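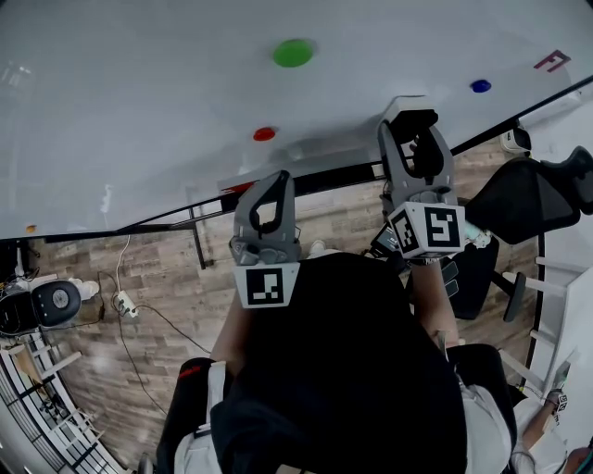
4.2 Comparison of hand-held grippers

Two finger designs were compared on the same pair of hand-held grippers. The Hislow finger is stiff along its full length; the Cenach finger bends near the tip. Both were fitted with the same pads, and the marker blocks were left in place when fingers were changed, so the calibration from Section 3 applies to both sets.

Figure 2. Hand-held grippers with fiducial markers at the white table, seen from the operator's head camera. Colored discs lie on the tabletop.

Each design was used for 100 demonstrations by one operator. Marker pose was taken from the head camera and gripper opening from the encoder in the handle. Frames in which either marker was lost for more than 203 ms were dropped before training. Losses were more frequent with the Cenach finger, mainly when the operator turned the wrist inward to bring the tip flat to the table. We did not correct for this. The policies in Section 5 use the Hislow data only, with the controller settings of Diệp (Schwerdtfeger report, Appendix B).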